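Packing a pencil pouch is the new test for household robots

Ilberg, 2022-10-29

Folding laundry has been the showpiece chore for home robots for years, and it's easy to see why. Everybody has laundry. But the team at Drornard, a small automation lab in Ilberg, thinks a better question is hiding in the school bag by the front door. Can a machine handle a soft little pouch and the odds and ends that go with it?

It sounds tiny. For a two-armed robot it is a wonderfully hard job! A pouch sags, twists and closes up the moment you let go of it, and the things that belong inside are small, smooth and happy to roll away. One arm has to hold the fabric while the other does the delicate part, and the two have to agree on where everything is.

"People ask me when a robot will clean the whole kitchen," says Saranya Murthy, who leads the chores project at Drornard. "I tell them to come and watch it with a pencil pouch first. If it can manage cloth with one hand and a pen with the other, a lot of other chores start to look possible."
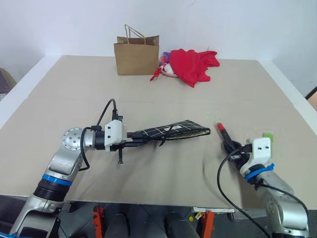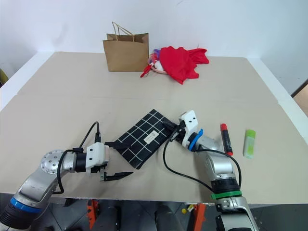 Two arms and a black pouch with a white grid pattern, on the lab's beige table.

Can a robot do this kind of chore at home yet?

Only in a limited way. The best systems can finish a short tidying job on a table they know well, with items they have practiced on, but a new room or an unfamiliar bag can still throw them off.

Murthy's group started on the pouch work in April with a program called Amini, which learns from people guiding the arms by hand. Each practice session runs 60 minutes. The early goal was simply to get hold of the fabric without dragging it across the table, and that alone kept 3 engineers busy into the summer (they still argue over the best place to grab it).

Shops are watching too. Nillenix, which packs stationery orders for small stores, has been talking with the lab about the same skills. Filling a pouch or a gift bag is the part of its packing line that still depends entirely on human hands, and the firm wants to know if a machine could take over the slow hours. Its crew has already sent over a box of pouches in 4 different fabrics for the next round of practice.

Speed is the big gap for now. A child can stuff a pencil case without looking, and Amini needs time to think about each grasp. Murthy would like to see it work with the lid of a lunch box next, then with zippers, which she calls "the mountain." The lab plans to show the pouch task to local families at an open evening this winter.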